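**Gurnstead releases Brollel 11, a low-sheen coated wallcovering for workrooms and small commercial interiors**

28 March 2022 – Gurnstead, a maker of coated papers and wall finishes, has released Brollel 11, the current version of its washable wallcovering for rooms that see steady daily use. The product replaces Brollel 10, which will remain on sale until existing stock is used up. Orders for Brollel 11 are open to trade customers and registered installers.

Brollel 11 is a three-layer sheet. The base is a nonwoven backing that does not stretch when paste is applied. The middle layer carries the printed pattern. The top layer is a clear coating with a matte finish, applied in two passes and cured between them. Total weight is 199 grams per square meter, compared with 200 for the earlier version. The change in weight comes from a thinner backing; the top coat is slightly heavier than before.

The main technical change is in the coating. Brollel 10 used a satin finish that showed bright patches under strips of ceiling light, and installers reported that the patches were most visible on pale colors. The new coating scatters light more evenly across the sheet. Gurnstead measured sheen at three angles on samples from each production run in February and set the release limit at the lowest angle, where glare is hardest to control.

"Customers asked us for a wall they could wipe down that did not look like a wall you wipe down," said Seo-ah Sung, head of product development at Gurnstead. "Most of the work went into the curing step. If the first pass is too hard, the second one does not grip, and you see it at the seams a month later."

**Patterns and colors**

The range covers 114 colorways in four pattern families: plain, fine stripe, plaid and small check. The plaid family has been redrawn for this release. In Brollel 10 the repeat was sized for large rooms, and on short walls the pattern could stop partway through a band at both corners. The redrawn plaids use a shorter repeat, and the vertical bands are spaced so that a sheet can be trimmed on either side without a visible jump in color.

Pastel plaids are printed in a separate run from the darker patterns. According to Hwa-young Bang, who manages print operations, pale yellows and light blues pick up traces of other inks more easily than any other colors in the range, and the print rollers are cleaned fully before each pastel run. Batch numbers are printed on the back of every roll at the top and bottom edges. Rolls from different batches should not be hung on the same wall.
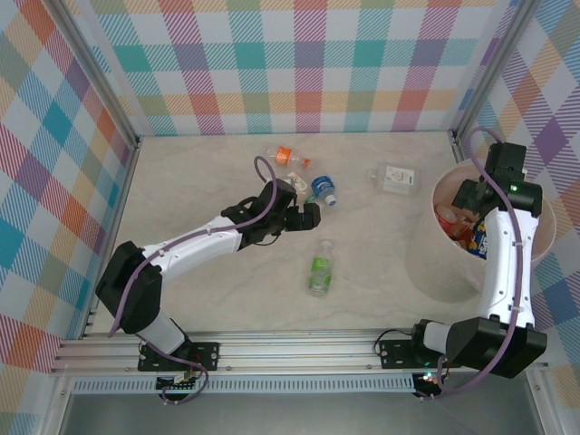 *Multicolor pastel plaid on three walls around a pale worktop.*

**Hanging and trimming**

Brollel 11 is hung with the paste-the-wall method. The wall must be dry, smooth and sealed. New plaster should be primed and left to dry fully before the first sheet goes up. Gurnstead supplies a ready-mixed paste under the name Hadar, which has been adjusted for the thinner backing. Other pastes for nonwoven wallcoverings may be used, provided they are clear when dry.

Seams are butted and rolled with a soft roller. Hard rollers can polish the coating and leave a shiny line that cannot be removed. At inside corners, the sheet should be cut and restarted, with a small overlap hidden on the side that faces away from the main light. Outside corners may be wrapped if the edge is sound, or finished with a trim strip.

The sheet can also be mounted on rigid panels for partitions and booths. For panel work, the pattern should be matched on a flat surface before the panels are joined – matching after assembly tends to leave an error at the last corner. Full panel instructions are in the installer guide, which has been rewritten for this release.

**Cleaning and repair**

The coating can be cleaned with a damp cloth and mild soap. Solvents, scouring pads and cleaners that contain bleach should not be used. Pencil marks come off with a plain white eraser. Deep scratches that reach the printed layer cannot be cleaned out, and the affected section should be patched from a spare roll of the same batch.

Gurnstead recommends that customers keep one unopened roll from each order for repairs. Rolls should be stored flat, in the original wrap, away from direct sunlight.

"We get more calls about repairs than about hanging," said Ramesh Chaturvedi, technical support manager. "In most cases the wall is fine and the customer has one damaged spot behind a chair or a door handle. A patch takes very little material, but it has to come from the same batch or the pale bands will not match."

**Samples and availability**

Brollel 11 is sold by the roll and by the case. Sample books will be sent to current trade customers without charge. New customers can order single sheets in any colorway, with a limit of 11 sheets per order. Larger printed samples are available for the plaid family only, so that the full repeat can be checked against the room.

Stock is held at the company's main warehouse and at its distribution center in Chiba. Plain and fine stripe patterns ship from both sites. Plaid and small check patterns ship from the main warehouse until the second production run is complete. Custom colors are offered on orders of 200 rolls or more, with proofs supplied for approval before printing.

Customers with open orders for Brollel 10 may change them to Brollel 11 at the same price, provided the order has not been cut or packed. The two versions differ in sheen and should not be mixed in one room.

**Contacts**

Trade orders and samples: Aba Dankwa, Gurnstead sales office

Installer guide and technical questions: Yupin Thaweesak, Gurnstead technical support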